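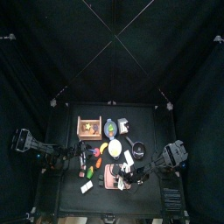
Two black robot arms over a black table, one gripper next to a red-and-pink toy.

Home Talks Notes Links Contact

Print this page
E-mail this page

Last updated: June

Who gets the letter? Public notice in the Kamel Street rezoning
Speaker notes, Nabila Saber

Opening

Good afternoon. Thank you for coming inside on a Sunday.

Start with the envelope. Hold it up, wait a little. Ask who received one like it. Then ask who opened it. Do not comment on the number of hands.

Say: this envelope is how the city of Lomcombe tells you that the land near your home may get new rules. It is white, it has a window, and the return address is a post office box. I threw away the first one I received. I thought it was from a bank.

I have followed the planning board for four years. I am not a lawyer and I do not work for the city. I will speak only about notice, meaning how people are told. Whether the Kamel Street plan is good or bad is a different talk, and there are people in this room on both sides of it. Please keep that for the discussion.

What the rule asks

The city code says that when a property is proposed for rezoning, every owner of land inside a set distance must receive a letter. In Lomcombe the distance is 585 feet, measured from the edge of the property. It is an odd number. I asked the planning office where it comes from and they were kind, but they did not know. The oldest copy of the code I could find already has it.

Read slowly, it matters: every OWNER. The word "resident" is not in that section.

There must also be a sign on the site and a notice in a newspaper. The newspaper in the code stopped its print edition. The notice is now published on its website, in a part that you reach from the bottom of the page. Show the path here if the projector works. If not, describe it: home page, then "Services," then "Legal," then a search box which needs the case number. You get the case number from the letter.

(Pause. People usually laugh at this place. Let them.)

What happened with Kamel Street

The city mailed 2192 letters. This is a large case, because the corridor is long. The mailing was prepared by Druko, a print shop which has the contract for all city mail, water bills included. I want to be fair to them. They print the list they are given.

The list comes from the county tax records. If you own a house and live in it, your letter arrives at your door. If you own twelve apartments and live in another state, your letter goes to the other state. The families in the apartments get nothing from anyone.

Of the letters, 208 came back as not deliverable. I have this number from a records request. It took seven weeks and cost me the price of the copies. The returned envelopes are kept in a box, and I was allowed to look at them but not to photograph the addresses. Many were for companies that had been closed. A few were for people who had died, and one of these I knew.

The code does not say what the city must do with a returned letter. So the city keeps it. I do not say this to blame the staff. A rule without a next step will stop at the place where it stops.

The hearing

It was held at 2:30 in the afternoon on a working day, in the small chamber. I counted 34 people in the audience, and I include myself and a man who was waiting for a different item about a fence.

Eleven spoke. Each one had three minutes. Two speakers used their time to ask how they could have learned about it earlier, and the chair answered, correctly, that a speaker may not ask questions in that part of the meeting.

Slide: the agenda page. Point to item six. Ask the room to find the words "Kamel Street." They are not there. The item is listed by parcel number.

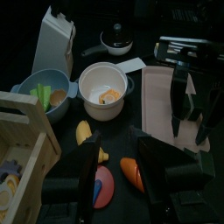

Toy kitchen items on a dark surface, with a light blue bowl toward the back.

Skip this part if we are past 4:00. Otherwise tell the story of the corner store. The owner rents the building. He learned about the rezoning from a customer who had come to the hearing, after the board had already voted to send it to the council. He told me, "I read everything that comes here." I believe him. He had the water bill on the wall.

How Jurotico does it

Jurotico is across the river and smaller than us, so do not oversell. It has the same kind of planning board and the same state law above it. The differences I could confirm:

They mail to the owner and also to the address itself, marked "Occupant."
The envelope has the words ZONING NOTICE in red on the front.
The first paragraph of the letter says in plain language what could be built that cannot be built today.
When a letter is returned, a clerk goes to the address and leaves a card at the door.

I called their clerk. She said the door cards take her one morning for a normal case. She also said that for a case the size of ours, she would need help. Say this part too. It would not be honest to leave it out.

Their hearings begin at 6:00 in the evening. I went to two. One was full, the other had five people and a baby, so an evening hour does not fix everything.

What I would ask from our council

Not all of this needs a change in the code. The color of the envelope does not. The agenda wording does not either, the board secretary can write a street name next to the parcel number tomorrow. I have asked for it in writing and I got a reply that it is "under review."

Mailing to occupants needs an ordinance, because it costs money that must be in the budget. The applicant already pays a fee for the mailing. The fee could be raised to cover the second set of letters. Someone will object that this makes building more expensive. It does, by a small amount, and I think we should say so openly and then argue that it is worth it.

For the distance I have no strong opinion. Some neighbors want it doubled. I would prefer a shorter circle where every door gets a letter over a wide circle where half of the doors get none.

Expected questions

"Is the Kamel Street vote invalid because of the returned letters?" No. The code says the city must mail. It does not say that the person must receive. I asked two lawyers and they agreed, one of them with regret.

"Can tenants sign up for notices?" Yes, there is an e-mail list. The form is on the planning page, on the right side. It sends all cases in the city, so you will receive many about decks and garages.

"Did you speak at the hearing?" I did. I went over my three minutes.

"Who pays for the room?" The library gives it for free.

Leave copies of the Jurotico letter on the back table, with our letter next to it. Collect the pens.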